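Whiteley Parts Tray, Second Version: Do You Need One?

I've taken apart old desktops for resale since February, and my parts have lived in egg cartons the whole time. So when the Whiteley tray came up at $50, I was ready to dislike it.
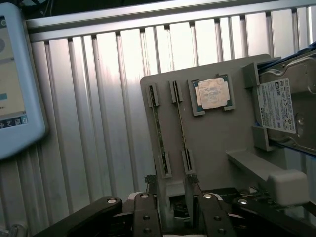 The sales page says it "ends lost screws." It does not. I lost two on the first Tuesday, because the lid has a gap along the hinge wide enough for an M3 to slide through. Callum Haldane, who sells used machines at Ukness, told me to tape it. I taped it. For $50 I'd like the maker to do the taping.

The foam is decent. It cuts cleanly with a kitchen knife and hasn't crumbled yet. The magnet strip holds small screws fine and gives up on anything heavier. I can't say much for the labels, which curl at the corners after a few days in my garage.

Whiteley also claims the foam is anti-static. Maybe. There's no rating printed anywhere on the box, and my email asking for one has gone unanswered. I still put memory in bags first and would tell you to do the same.

The Jitard case costs less, has 4 latches instead of one, and shuts properly. It's ugly and the handle pinches.

The listing had 1,107 reviews when I bought, 585 of them with five stars and no text. Read the ones with text.

Two and a half stars. I'm keeping it for screws, with the tape on.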